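Module 4: Planning and Budgeting for Robotic Equipment
Handout 2 — From task to purchase order

Purpose of this handout

Students will prepare an equipment plan for a single work cell at the Hedumberg teaching laboratory. The plan must state what the cell is to do, what must be bought, what may be borrowed from existing stock, and what the cell will cost to keep running after the first year. It should be read together with the notes on supplier quotations issued for Handout 1.

1. Begin with the task

A purchase request that opens with a model name will be returned. The request should open with the task, written in one or two sentences that a finance officer could follow. Tabletop sorting, for example, may be written as: "The robot picks up a small object from a marked area of the table and places it in a basket."

From that sentence the main cost lines can be drawn. They include the robot itself, its hands, the table, the containers, the objects to be handled, floor space and supervision. Students tend to price the first of these with care and to guess the remainder. In the Mustametti plan, discussed in the Friday seminar, the guessed lines accounted for most of the overspend.

2. Hands and end tools

The choice between a simple two-finger gripper and a five-fingered hand should be settled before quotations are sought. A five-fingered hand can take hold of rounded or uneven objects in more than one way, but it has more joints to maintain and normally a longer repair time. Where the cell has two arms, the plan must say whether both hands are needed for the stated task, or whether the second is being bought for later work. Either answer is acceptable if it is given openly.
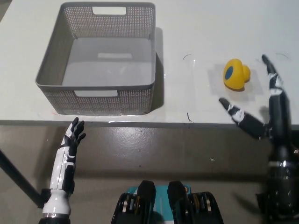
Should spare parts be included in the first order?
Spare parts that wear with ordinary use, such as fingertip covers and cables, should be ordered with the robot and charged to the same budget line. Larger assemblies may be left to the service contract, provided the contract states a repair time.

3. The table and its contents

Small items are to be listed and priced individually. Perforated plastic baskets, rubber toys and marking pens cost little, yet a cell cannot be used without them, and late orders for such items have delayed teaching before. The Tremelo plan set aside 50 euros for table items and a further 1,826 euros for the table, floor fixings and cabling. Both figures were approved without query — the list attached to them was complete.

Marked areas on the table should appear in the plan as a drawing with measurements. If the markings are to be changed between exercises, allow for a removable surface.

4. Running costs

The following must be shown for each year of use:

Service contract, including travel charges
Replacement of worn parts
Software licences, where these are not part of the purchase price
Staff time for setting up and supervision
Insurance

The Doãn plan is available in the course folder as a model of layout. Its prices are out of date and must not be copied.

5. Timetable and submission

Allow 11 weeks between approval and delivery when drawing up the timetable, and a further 2 weeks for installation and safety checks. Equipment intended for use in April must therefore be approved before the winter break.

Plans are to be submitted as one document, with quotations attached in the order in which they are mentioned. Quotations in other currencies should be converted at the rate given on the cover sheet.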